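Automation and the Work of Demonstrators at Vurnance
Student project report, Work and Organization course
Submitted 2020-11-11

1. Background

Most reports on automation look at a job before and after a machine takes it over. Our group wanted to look at a job that exists only because the machine is not ready yet. Vurnance is a small company in Geltivport that supplies demonstration data to firms building service robots. Its main customer is Vulletti, which is working on a table-clearing robot for cafes. The people who produce the data are called demonstrators. They do ordinary handling tasks with hand-held grippers, and the recorded movements are used to train the robot.

We visited in July and spent 5 days in the building. We watched sessions on both floors, spoke with eight demonstrators and two shift leads, and were given the task log for the month.

2. The job

Before 2019 the company did data labeling at desks. Staff drew outlines on pictures of cups, plates and trays. When Vulletti began labeling most of this with its own software, that work dropped off. Some labelers left, and the rest were offered demonstrator positions at the same hourly pay. Six of the eight people we spoke with came over this way.

A demonstrator is given a task card, sets out the objects, does the task with the grippers, resets and does it again. The July log lists 303 different task cards. Drinks, dishes and small table items make up 156 of them, and the others cover folding, sorting and putting things on shelves. The cards do not say how to move. They give a start and a finish, and the demonstrator finds the way between the two. 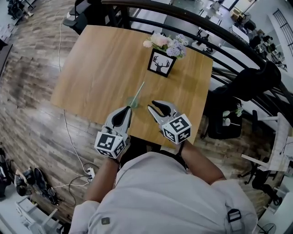 Several people told us this was the part they liked. One had worked in a coffee shop for years and said it was the first time anyone had wanted to know how she picked things up. Others found it tiring in a way labeling was not. The grippers have to be held steady over the table, and the usual complaints were sore wrists and a stiff neck. Demonstrators now change tasks every hour. They asked for this themselves, and the shift leads agreed after a trial.

3. What changed for the staff

Pace. At the desks, output was measured in pictures per hour. Demonstrators have a daily target for accepted runs. A run can be rejected by the checking software, called Ratanaporn in the company, and the reason given is often a short code. Four people said they did not understand the codes well enough to fix the problem.

Skill. New staff get two days of training. The shift leads said it takes closer to a month before someone's runs are mostly accepted. Pay does not reflect this difference.

Security. Everyone we asked knew that the finished robot is meant to do cafe work without them. Opinions were split on whether this mattered. Two expected the job to end when the Vulletti contract ends. The others thought there would be new tasks and new customers.

4. Limits of the study

We only spoke with people on the day shift, and the shift leads picked who was free to talk. We did not get access to pay records or to anyone who had left.

5. Recommendations

The rejection codes should be written out in plain words on the demonstrator's screen. Pay should have a second step after the first month. The company should also tell staff the length of the Vulletti contract, which none of the demonstrators we spoke with knew.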